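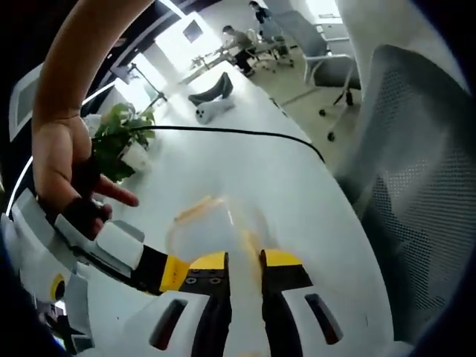 What should I do if the fingers stay closed after I let go of the trigger?

Set the gripper down on the table, keep your free hand away from the fingers, and open them with the release key that came in the box. Do not pull them apart by hand. Take the gripper out of use until the slide has been replaced.

Noken Hand-Held Gripper
Made by Flinari. Sold and serviced by Trasley.

Product notice 03/04/2018: sticking finger slide

The Noken is a hand-held gripper for recording two-handed tasks that will later be run on a robot arm. The operator holds one in each hand and works with everyday objects on a table. The fingers are parallel and closed by a trigger, with a return spring that opens them.

We have had reports of the fingers failing to open. In each case the spring was sound and the slide behind the fingers had worn a burr on its inner edge. The burr catches on the rail when the grip is nearly closed. A thin object can be held with more force than the operator intends, and a fingertip caught in the gap can be pinched hard. Clear plastic cups and trays may crack.

Grippers with a slide marked H are affected. These slides were supplied by Hinrichs. Slides marked K have a hardened edge and do not need to be changed.
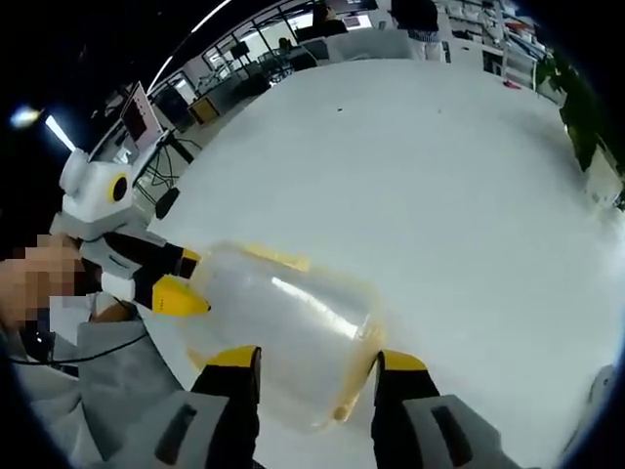 Clear container held between yellow-tipped fingers.

How to check your gripper

Unplug the cable. Look through the inspection hole under the trigger for the letter on the slide. If it is an H, close and open the fingers 10 times with nothing between them. They should come back to the stop each time without help. If they hesitate even once, stop using that gripper.

A gripper with an H slide that passes may be used until the new part arrives. Repeat the check at the start of each shift. Do not oil the rail. Oil holds dust from the pads and makes the sticking worse.

If you work with a pair, check both. The two are built the same way but they do not wear at the same rate. The hand that does most of the pinching usually goes first.

Using the gripper until the part is changed

Keep bare fingers out of the gap, including when turning an object over or passing it from one gripper to the other. Thin rims are where we have seen most of the trouble, as the fingers are almost fully closed on them. Open the grip all the way between picks. Recordings in which the fingers stuck should be marked and left out, as the width reading stays at the last value while the slide is caught.

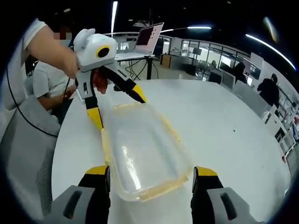

Shallow clear tray on the table, with a second gripper at its rim.

Replacement slide kit

Contents: two K slides, 2 springs, release key, instruction sheet
Fits: Noken, left and right hand
Tools needed: small hex driver
Recheck: after 100 closings, then at the normal service interval
Price: no charge for grippers with an H slide

Kits ordered now ship in May. Send the serial number of each gripper with your order. Please return the old slides to Trasley in the bag supplied, with the side they came from written on the label.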